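Kurum K2 parallel gripper: two months on a twin-arm bench

Posted by Oisín Tierney in Grippers and end effectors

The K2 replaced a pair of Iltonix units on our bench in November. We bought two, one per arm, and have run them on the same table and the same controller as before. The work is mixed small-part handling: pick with one arm, pass to the other, place. Nothing we lift is heavy. Most of it is rounded and some of it is slippery, and that was the main complaint against the Iltonix fingers, which are flat, hard and rather short.

Mounting

The flange pattern matches our arms without an adapter. The supplied screws are too long by a couple of threads if you fit the thin cable plate, so have shorter ones to hand. Cable exit is at the side. I would have preferred the rear, as the loop has to be tied back carefully on the inner side of a twin-arm setup or it meets the other wrist during a handover. The manual covers this in one line and gives no minimum bend radius.

Control

Commands go over serial at up to 200 Hz. Position feedback is good. Force feedback is motor current under another name and should be treated as such: it will tell you that contact has been made, but I would not use it to decide how hard to squeeze. The Rivadeneyra driver picked up both units once each had been given its own address. Changing the address needs a power cycle, a fact missing from the quick start sheet.

Latency was steady in free motion. When both grippers were commanded together on a shared bus we saw the second lag the first by a visible margin. Separate ports cured it.

Grip

We logged 2,257 grasps over the trial, excluding runs stopped for reasons unconnected with the gripper. The K2 dropped fewer rounded parts than the Iltonix pair and was no better on thin flat ones, where the tapered tips have too little area to pinch evenly. Most of our failures were at the handover, with the part turning between the tips as the second hand closed. Slowing the last stretch of the close helped more than raising the force did.

Wear

Fingers and housings have held up. The pads have not. Ours started to fray at the tips well before the end of the trial, and once the edges lift the friction varies from one grasp to the next.
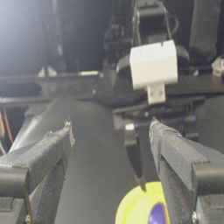 Kurum sells replacement pads in packs of 18 at a price I consider high for what they are. We tried grip tape from Irkau as a substitute and it behaved much the same for the first week, then crept under side load. If you train or tune anything on this gripper, change pads on a schedule and note it in the log, or your early and late data will not agree.

The wrist camera bracket is an extra. It is stiff enough, and both fingertips stay in view when open. Large parts close to the palm fall partly outside the picture, so do your checks before the final approach.

Verdict

A sound gripper with a poor consumable. For rounded parts I would choose it over the Iltonix again. For flat stock I would keep the Iltonix, or cut wider tips for the K2; Kurum publishes the finger drawing and the two fixing points are easy to copy. Our second set of tips is being made now, a little broader at the end, and I will add the drop counts on Wednesday's thread once they have had a fair run.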